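Tredari two-arm teaching bench, reviewed after 14 days

Posted 28/02/2022

We bought the Tredari bench to record dish-handling tasks by remote control. The operator sits outside with a pair of hand controllers, moves the two arms through the job, and the software saves every move as training data. Our unit cost $3,024 with both arms. The Birnell kit we looked at first was $1,969, but that price covers one arm and no enclosure.

Setup

Assembly took 2 days, most of it spent on the enclosure and calibration. The plain gray walls keep the rest of the shop out of the recordings, and the white top has enough room for plates, woven mats and a plastic bin. Both arms mount at the front, so the operator and the robot face the same way. That makes steering much easier to learn.
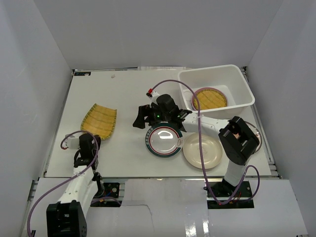
Control

The controllers are light and the arms follow them with little delay. Plates are the hard part. A low rim on a flat table leaves the fingers very little to get under, and new operators tend to push the plate along before they get a hold on it. We slowed the wrist to half speed in the settings and that helped a lot. The woven pieces are more forgiving, although one picked up by a corner can swing.

Working with two arms at once takes practice. I would start people on the right arm alone, then add the left after a few sessions.

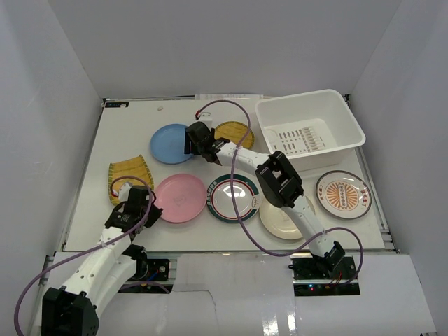

Playback is good on single moves and less good on long ones. If a plate starts a little off from where it was in the recording, a straight replay misses it, so plan to record the same task many times with the dishes in different spots. Resetting the table between runs is slow work and the software gives no help with it.

Complaints

The purple cables run in big loops from the wrists and can pass right over the dishes. I would pay extra for shorter ones. The glossy front platform also throws reflections - we ordered a matte sheet from Drilholm to cover it. Pfeiffer sells clip-on cable guides that are supposed to fit these arms, but ours haven't arrived.

Four stars. I would buy it again for tabletop work at this price.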